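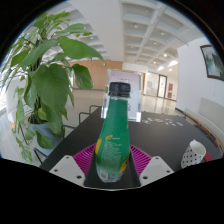
Green bottle, black cap.

The ferry to Reltovport left at six in the evening, and Silvan Kälin was the only foot passenger who had brought a suitcase. The others had shopping bags or nothing. He put the suitcase under a bench on the lower deck and sat with his heels against it.

He had sold his father's shop on Friday. The buyer was a company called Todex that wanted the corner lot and did not want the shelves, the scale or the sign. They gave him until the end of January to clear it out. He cleared it in two days. Most of it went to a dealer who paid 500 for everything and wouldn't look at the account books.

The account books were in the suitcase.

His father had let people buy on credit for most of his life. Each customer had a page, and when a page was paid off he drew a line through it with a ruler. Silvan had gone through the books at the kitchen table and found one page near the back with no line. The name at the top was Yoon. The amount was 319. Next to it, in his father's small handwriting, was written: moved to Reltovport, will send.

It wasn't much money. Silvan had spent more than a third of it on the trip already, counting the hotel.

A woman came down the stairs and asked if the seat across from him was free. He said it was. She took an orange out of her coat and peeled it into her lap.

"Are you moving over?" she asked, looking at the suitcase.

"Just visiting."

"Who are you visiting?"

He told her the name. She ate a piece of the orange and thought about it.

"There was a Yoon who fixed boat engines," she said. "Behind the Coltetti bakery. I don't know if he's still there."

The engine changed its note as they passed the breakwater, and after that it was too loud to talk. She fell asleep with the peel in her hand.

The bakery was shut when he got there, but a light was on in the shed behind it. A man in a brown sweater was sorting bolts into coffee cans. He was younger than Silvan had expected.

"I'm looking for Yoon," Silvan said.

"Which one?"

"He used to buy groceries from my father. On the mainland."

"That would be my dad. He died two years ago."

Silvan said he was sorry. He stood there with the suitcase. He had practiced a few ways of bringing up the money, and none of them fit now. The man wiped his hands and pulled out a stool for him.

"Was your father Kälin?"

"Yes."

"Wait here."

He went through a door at the back. Silvan heard a drawer open and shut, then another one. The man came back with a long envelope gone soft at the corners. Kälin was written on the front, and under it the address of the shop, with a stamp that had never been canceled.

"He always said he'd take it over himself," the man said. "He didn't trust the mail. Then his knees got bad."

Silvan opened it. There was more than 319 inside. He counted it on the workbench, and it came to 1000.

"This is too much."

"He added to it at New Year's. My mother used to yell at him."

Silvan put the bills back in the envelope. He unlocked the suitcase, took out the last book and found the page. He asked if there was a ruler. The man looked around the shed and handed him a flat steel one with grease on it, and then a pencil from behind his ear.

The line came out a little crooked. The man leaned over to read the page.

"Four pounds of rice," he said. "Soap. What's that word?"

"Sardines," Silvan said. "He wrote his S like that."

"My dad hated sardines."

"Somebody ate them," Silvan said, and turned the page so they could both see the rest.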